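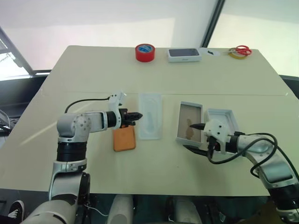
Barley Soup with Fennel and White Beans

Barley has been grown in the hills north of Plernham for as long as anyone keeps records, and it remains one of the most filling grains available to the home cook. It is a good source of soluble fiber, and when simmered slowly it gives a soup body without the addition of cream.

The recipe presented in this entry was first prepared for the winter table on 18th February and has been revised since. The original called for twice the salt. Readers who follow a low-sodium diet may omit it entirely and finish the bowl with lemon juice.

To serve four, rinse 150 grams of pearl barley until the water runs clear. Soften one sliced fennel bulb and two cloves of garlic in olive oil over low heat. Add the barley, a bay leaf and six cups of vegetable stock, and simmer for 40 minutes. Stir in one can of drained white beans and cook for a further five minutes.

Reet Ozoliņš has written to recommend dill in place of parsley. Both are suitable. The soup thickens considerably overnight and should be loosened with a little stock before it is reheated.

A cold version, with cucumber and yogurt, will be published in July.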